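Unit 2 - Moisture and Finish on Solid Wood Countertops
Instructor: Nomvula Mtshali

Wood takes up water vapor and releases it until its moisture content balances that of the room air. Movement is greatest across the grain. Lengthwise change is small enough to ignore in layout.

Butcher-block tops are glued up from strips. The glue line is rarely the weak point; open end grain at a sink cutout is. Seal all cut faces before the sink is set, then coat the underside with the same product as the top - uneven coating leads to cupping. 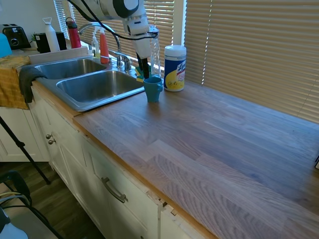 What is the difference between a penetrating oil and a film finish?
A penetrating oil soaks into the surface fibers and leaves little on top. A film finish, such as varnish, cures as a separate layer and blocks more moisture, but is harder to patch once scratched.

Fastening: use slotted brackets or oversized holes so the top can move across its width. Do not glue the top to the cabinet frame.

Sanding: stop at 100 grit before the first coat of film finish in the Sutstead exercise. Record the meter reading at both ends of the board.

Reading for next week: Kjærgaard, section on end-grain sealing.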